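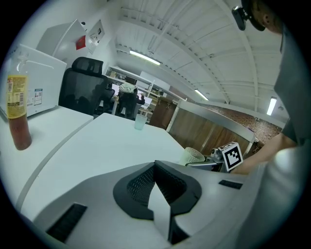 Carol Catterall would have stopped the recordings on the first day the numbers looked too good. A finger width that never flickers, she wrote in her comments on the Comham report, is a reading that should be treated as missing until someone proves otherwise, and the software at Comham had been written to treat it as perfect.

The report she was commenting on runs to nine pages and concerns a fault in the hand-held gripper setup used by Atska to gather training data for its table-clearing arm. The fault was in the software layer between the gripper and the recording. It corrupted 275 recordings, and it ended with the arm closing on a technician's hand during a handover test on 6th February. The technician was bruised and went back to work the same afternoon. Atska has since circulated the report to other groups that use the same data.

Hand-held collection is slow, repetitive desk work. A person holds a gripper body, reaches for a cup, closes the fingers, moves the cup and lets go. A clear plastic cup and a frosted one with a pebbled surface can fill an afternoon between them, because they behave differently under a finger and look different to a camera. The arm that later learns from the recordings has no other source of information about how far a hand should close on either.

At Comham the finger opening was measured optically. Square printed markers moved with the fingers, and a program computed the gap from their positions in the video. The method needs no wiring and adds little weight. Its weak point is well known: if a marker is covered by a sleeve, a thumb or the object itself, there is no measurement for as long as it stays covered.

What Status did

The program that handled this at Comham is called Status. When a marker dropped out, Status repeated the last good value and marked the sample as valid. The behavior had been added in December to smooth over single missed frames, which were making the plots hard to read. No upper limit was set on how long a value could be held.

For short gaps the effect was harmless. The trouble came with low cups gripped from the side, where the operator's own forearm crossed in front of the marker just as the fingers began to close. Status held the open value through the whole grasp and released it when the arm moved clear. In the recording, the cup left the table with the fingers still apart. The recorded opening was wrong by up to 17 millimeters, and the error was always in the same direction.

Tülin Baysal, the engineer who traced the fault, found it by plotting finger width alone, with the video switched off. "With the video on, you see the fingers close and your eye corrects the number," she said. "Without it you get a flat line and then a step. Fingers don't move like that."

The flat lines had passed every automatic check. One check rejected recordings with gaps in the finger signal, and Status had filled the gaps. Another rejected noisy signals, and a held value has no noise at all. Taken together, the checks favored the damaged recordings, and the share of them in the final set was higher than in the raw material.

From data to arm

The learned controller picked up a consistent but incorrect rule. For low objects approached from the side, it asked for a wide opening during the lift, because that was what the data showed. The arm dropped cups. Staff answered this by adding a fixed closing offset on the robot side, tuned by hand until the cups stayed up.

Baysal's report is most critical of this step. The offset hid the symptom and was applied to every grasp, including those learned from clean data. In a handover the controller asked for the correct width, the offset was added on top, and the fingers closed past the cup's edge and onto the hand holding it. The force limit worked as set. It had been set for cups, however, and was reviewed by the arm's integrator, Coşkun, against a task list that did not include handovers.

Coşkun's part of the report is short. It confirms that the stop button was within reach and was pressed, that the arm halted, and that the fingers stayed closed after the halt. Holding on stop is a normal choice for a gripper that carries things over a floor. For one that works near hands it has to be decided case by case, and here the default had been left in place. The fingers were opened with the manual release - a step the technician had not been shown.

Changes since

Status now writes an empty value when a marker is lost and records how long the loss lasted. Any recording with a loss during the closing phase is put in a separate folder and looked at by a person. The affected recordings have been withdrawn, and the offset has been removed from the arm. Handovers are suspended until the force limit has been reviewed for them, and the manual release is part of the first session for everyone who enters the cell.

Atska has also tried a second marker on the far side of the gripper, so that a forearm covers only one at a time. Early results are mixed. The extra marker catches on sleeves, and when the two disagree the program has no good way of choosing between them - for now it records both.

Catterall's remaining objection concerns the checks. She wants each of them tested against data that has been damaged on purpose, including held values, before it is allowed to accept anything. Baysal agrees and has started on a set of such files, beginning with the side grasps. The handover tests have no restart date.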